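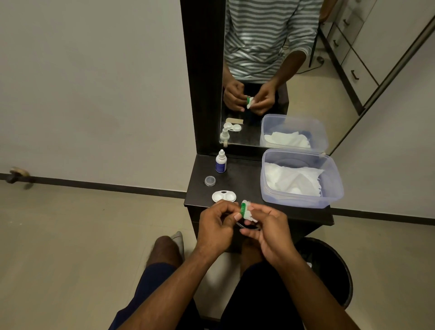 Green cap and folded tissue at the dressing table.

Contact lens case: how often to replace it, and may it be rinsed with tap water?
Posted in Lumanlan Community Help, Home and Health

Kathleen Mac Giolla
I have worn monthly lenses for 12 years and have recently moved to Brornlow, where the water is very hard. A white film now forms in the wells of my case. I have been rinsing the case under the tap each morning and leaving it closed on the bathroom shelf. I would be grateful for guidance on two points: whether the rinsing should stop, and how long a case may reasonably be kept. The leaflet supplied with my solution gives no period that I can find.
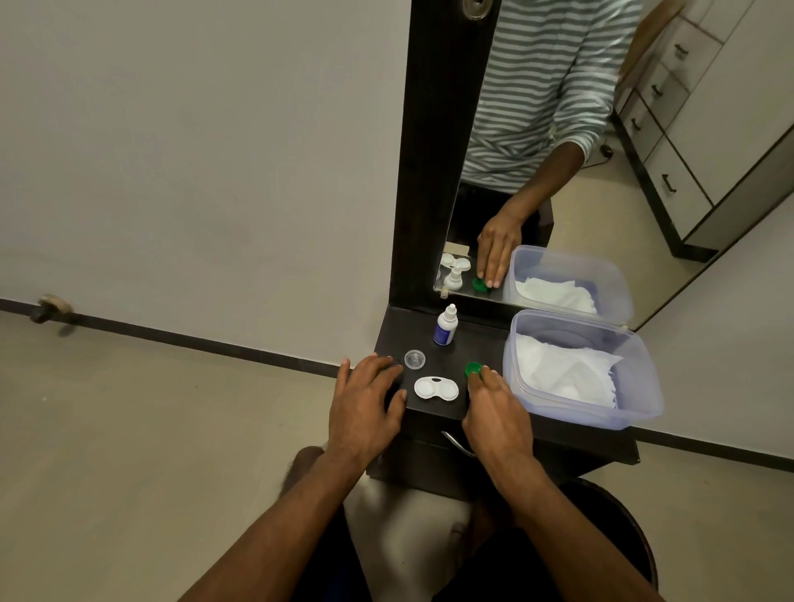

Replies to this post

Dzintra Ozoliņš
Tap water should not be used on the case or on the lenses. It is not sterile, and it can carry organisms that cause serious infection of the eye. The film you describe is consistent with mineral deposits, and I would discard the present case.

The usual routine is as follows. Wash and dry the hands before handling anything. Once the lenses are in, empty the used solution completely. Rub the wells with a clean finger, rinse them with fresh solution, and wipe them with a clean tissue. Leave the case open and face down on another tissue until evening, preferably outside the bathroom. Fill it with fresh solution each night and do not top up what remains from the day before.

A case should be replaced at least every three months. I change mine with each new bottle of solution. Should you experience pain, redness or blurred vision, remove the lenses and contact your eye doctor promptly.

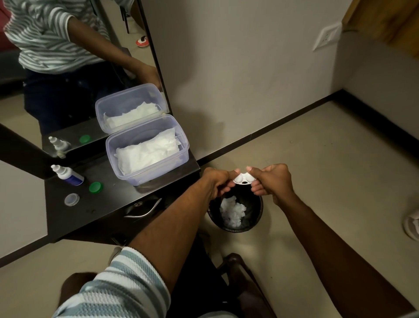
Lens case held over the trash bin.

Lyle Pruitt
I concur with the above regarding water. Please note that the caps require the same care as the wells, as residue collects in the threads. Used lenses belong in the trash and should not be put down the sink or toilet.

Eamon Noonan
I kept one case for 16 months without difficulty, although I would not recommend it. Mine was boiled from time to time and eventually warped.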